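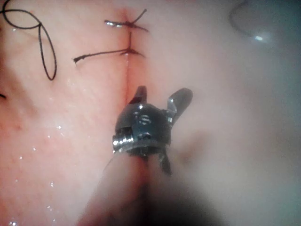

By Grażyna Wysocka
5 April 2018

Hubert Olszewski does not like the word autonomous, and he would prefer that I not use it in the headline. He has spent four years writing planning software for surgical instruments at Grornance, a small company with one product and no customers yet, and he thinks the word has done his field more harm than any failed trial.

"If you say autonomous, people picture a machine that decides to operate," he says. "What we have is a program that proposes where the next stitch goes and then moves a tool there while a person keeps a foot on a pedal. Take the foot off and it stops."

I had come to ask about a claim on the company's website, that its software "sutures with the consistency of an expert." I have been writing about medical technology long enough to have read that sentence before, with other company names attached to it. Two of those companies no longer exist.

Olszewski winces when I read it back to him. "I asked for 'spacing' in that sentence. Spacing with the consistency of an expert. Somebody made it shorter."

Spacing, then. A row of interrupted sutures, each one tied and cut on its own, should sit at even intervals along the wound and at even distances from its edges. A planner can work that out quickly if it knows where the wound is. Tissue moves, though. Pull one knot tight and the seam puckers, and the place you had chosen for the next stitch has shifted. The Grornance planner throws its plan away after every knot and makes a new one from what the camera sees.

"Everybody's first version keeps the plan," says Lanying Yao, who runs the perception side. "Ours did. It was beautiful for two stitches."

Yao is the more cheerful of the two and also the one who gave me the worst news about the software. I asked her what the camera is bad at. She started with glare. Wet tissue throws back small points of light, and so does polished metal, and so does wet thread, and to the network that labels the picture these can all look like one another. Depth is next. Anything outside the narrow band that is in focus turns to pale mush, and the system has to either ignore it or guess. For a long time it guessed.

"It would give you a number for the blurred part, and a confidence, and the confidence was high," she says. "I would rather have a program that says it can't see. That took us most of a year."

And then there is thread. A loose loop of suture lying across the surface is, she says, the thing she would remove from the world if she could. It is thin and dark, it crosses over itself, and its two ends may both be out of view. The software has to work out which strand is on top before it closes a jaw on anything. When it gets that wrong in the lab it picks up the wrong strand and pulls, and a finished knot can come with it.

How often does it get it wrong?

Here the conversation slowed down. The company's figures come from an internal set of 300 recorded runs. In 60 of them the software stopped and asked for a person to take over. Olszewski counts those as correct behavior, and I can see the case for it. A surgeon who is handed control in one run out of five might count them differently. There were also 20 runs in which the software did not stop and should have.

"Those are the ones we study," he says. "The 60 I can live with. The 20 I can't."

The website mentions neither number. It does say the system was "trained on 2000 procedures," which turns out to need some unpacking as well. Most of them were simulated. Yao told me so without being pressed, and added that simulated tissue is too polite. It stretches the same way each time, and it does not bleed into the stitch you are working on.

I put the same material to Sławomir Grabowska, who taught surgical skills for most of his career and now advises hospitals on what to buy. He has no stake in Grornance and was not much moved by it.

"Even spacing is a nice thing," he says. "I can teach a resident even spacing. What I cannot teach quickly is how hard to pull. Too loose and it leaks, too tight and you starve the edge. Ask them what they do about tension."

I did ask. The answer is that they estimate it. There is no force sensor at the tip of the instrument, and the load measured back along the shaft is muddied by friction in the joints. So the software watches how the tissue deforms near the knot and infers the tension from that. Zhuoran Zhong wrote this part, and he was the only person I spoke to who described his own work as not ready.

"I get a trend," Zhong says. "I can tell you it is getting tighter. I can tell you it is tighter than the last one. If you ask for newtons, I will give you newtons, but you shouldn't do anything with them."

He showed me the control loop on his screen, and I was more impressed by it than by anything in the brochure. The jaws approach in short moves. Between moves the program compares where it expected the tip to be with where the camera puts it, and if the two differ by more than a set margin it backs off along the path it came in on. Instrument shafts flex and cables stretch, so the two always differ a little. Choosing the margin took a long argument. Set it small and the tool dithers above the wound forever. Set it large and it is wrong with conviction.

"Hubert wanted large," Zhong says. "He was giving demos."

Olszewski does not dispute this. In January the margin was cut to half what it had been, and the runs got slower. They are now slower than a competent human, by his own account, and he expects them to stay that way for a while. The site still says "faster."

I asked him why a hospital should want it, then. He talked about long operations and the last few stitches of the day, when hands are tired. It is a reasonable argument. I have also heard it from Manotel and from Dreswood, both of which sell something quite different, and none of the three could point me to a study of whether tired hands in fact space their stitches badly. Grabowska thinks they mostly don't. "They get slower," he says. "They get rude. The stitches are all right."

What would change his mind is dull and expensive: the same closure, done many times on real tissue, by the software and by ordinary surgeons, checked by someone who doesn't know which is which and isn't paid by the people selling it. Grornance says it is talking to the Brzozowska clinic about something along those lines. Talking is as far as it has gone. There is no protocol yet, and when I asked who would hold the data, Olszewski said that was one of the things they were talking about.

Before I left I asked each of them whether they would let the current version close a wound of their own. Yao said yes, a small one, on the forearm, with Zhong at the pedal. Zhong said no. Olszewski wanted to know which build.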